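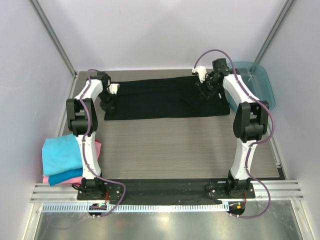 The folding cell, the grippers at either end of the black cloth.

Right gripper lands short on the far edge after I moved the mounting plates

Posted by Hitaler, Sep 6, 2023

Hello everyone, and sorry in advance for the length of this one. I look after a two-arm cloth folding cell in a shared workshop, and it has been a pleasure to run until recently. It's a small enclosure with light grey walls, a wood-grain tabletop, one arm on a black mounting plate at the front left corner and its twin at the front right. They reach across to the back of the table, take the far corners of a cloth between them and bring it forward over itself. Tea towels, napkins, dusters, that sort of thing. My spare cloths live in a pile by the left base and the ones waiting for a wash go elsewhere.

In May I took both arms off to clean underneath and put a long strip of black fabric over the base rail at the front, as the cloths kept snagging on it. Everything went back together nicely and the left arm is as good as it ever was. The right one, though, now comes down short of the far edge. At the near half of the table it is hardly out at all. At the back, near the wall, it misses by 4 mm, which is enough to grab a pinch of cloth one time and plain tabletop the next. The black cloth is the worst of the lot because it is thin and lies so flat.

What I have tried so far: I homed both arms again, twice. I swapped the white finger pieces left to right (no change). I loaded the old position file from before the clean and it was further out than what I have now, so I put the new one back. I also ran 10 folds in a row with the right arm slowed right down, and it made the same mistake at the same spot every time, so I don't think it is a speed thing.

The other odd detail is that the indicator lights on the little round boards under the plates don't match. The left board shows green. The right shows orange and green together. I can't for the life of me remember whether it did that before. The arm moves, it homes and it doesn't complain, so I have been ignoring it, but perhaps I shouldn't.

Would you start with the plate, the cable or the board? I'd rather not strip the whole thing down again if I can help it.

Kirsten Fortin

Hello Hitaler, what a tidy little cell, and please don't apologise for the length, it saves us all asking.

I would start with the plate. An error that is small close to the base and grows as the arm reaches out is very nearly always an angle, and it only takes a tiny one. My own pair had the same trouble after I moved house with them, and I spent a whole weekend blaming the software before I put a straight edge across the rail and found one plate sitting proud at the back. A crumb of swarf was under it, no bigger than a grain of rice! I felt very silly.

So, with the power off and the arm supported, slacken the plate bolts and lift the plate just enough to wipe under it and along the top of the aluminium rail. Then look hard at that fabric strip. If either end has crept under a plate when you tightened up, even by a thread or two, it will tip the plate, and cloth squashes a bit more every week, so the error will wander as well. I'd trim it so that it stops clear of both plates and hold it down with double-sided tape. Bolt the plate back in a cross pattern, a little at a time - nip each one up, go round again, then tighten properly.

After that, teach the far positions again from scratch. Don't be tempted to add 4 mm to the old numbers, however much quicker it is. You'd be correcting one place and pushing the others out. I teach with a sheet of squared paper taped to the table, and touch the finger piece down at the near edge, the middle and the far edge on each side. If all of those agree, the folds look after themselves.

While you have the bolts loose, have a look at the cable too. The purple one on your right arm goes up in a very high arc over the upper link before it comes down the side, and I'd want to watch it through a full reach with the arm moving slowly. If it goes tight towards the back wall it can pull on the joint. Give it a touch of slack between the clips if so, and see that where it hangs down past the rail it isn't rubbing on anything.

As for the lights, I don't know your boards well enough to say. Write down what each one shows with the arm idle, homing and holding a cloth, and compare the two sides. That is more use than guessing at a colour.

Nolteo

orange on mine meant the firmware was different to the other one. update both and try again. could be something else on yours though, mine were from another maker

Kamolrat

I agree with Kirsten about the plate, and would only add a couple of things from running a similar pair for a good while (1,433 folds on the counter this morning, and yes, I am a bit proud of it).

Do check how close the back wall is to the gripper at full reach. On mine the right gripper brushed the panel on the last few millimetres and the controller backed off without raising a fault. I only found it from a faint shiny line on the wall. Also that teal bin leaning in the back right corner - lovely bin, but I would take it out of the enclosure while you are teaching. It's one more thing for the elbow to find when you jog the arm by hand.

Iron the black cloth, or at least smooth it well, before you use it for testing. Fold creases lift the edge in places and you can get a good pick by luck.

And once it's right, save the file under a new name with the date in it and keep the old one. I overwrote mine once and had to teach every position over again, which took me until supper.

Hitaler

Thank you all so much. It was the strip! The right-hand end had worked its way under the back edge of the plate, just as Kirsten said. I have trimmed it, cleaned the rail, bolted everything down and taught the far positions again with the squared paper, and the right gripper now meets the edge of the black cloth at both test speeds. The cable wanted a little more slack as well, so I moved one clip.

The orange light is still there. I'm going to write the states down as suggested and will start a separate thread if it bothers me.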